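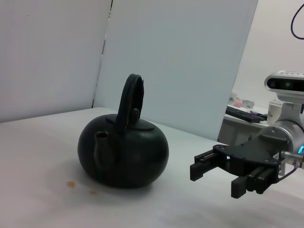 Llevo tres semanas intentando dejar el café y lo único que he dejado es de ser simpático. La culpa es de mi médica, que miró la analítica, me miró a mí y preguntó cuántos al día. Dije tres. Conté los de después de comer como postre.

El plan B es el té, claro. En Ulleven, la tienda que han abierto debajo de mi trabajo, venden 69 variedades y todas huelen a armario de tía abuela. Me llevé un verde carísimo, 14 euros la bolsita, con notas de alga y heno mojado. Lo pone en la etiqueta como si fuera una virtud – y hay gente que repite.

Annelore Pfeiffer, mi vecina del segundo, sostiene que lo hago todo mal: agua demasiado caliente, demasiado rato y, sobre todo, mala actitud. Me prestó un libro de 500 páginas sobre el asunto. Voy por el prólogo, que ya menciona dos guerras y un naufragio.

De momento duermo mejor, eso lo reconozco. También me duermo en las reuniones. En mayo me repiten la analítica y, si sale bien, pienso celebrarlo con un cortado doble.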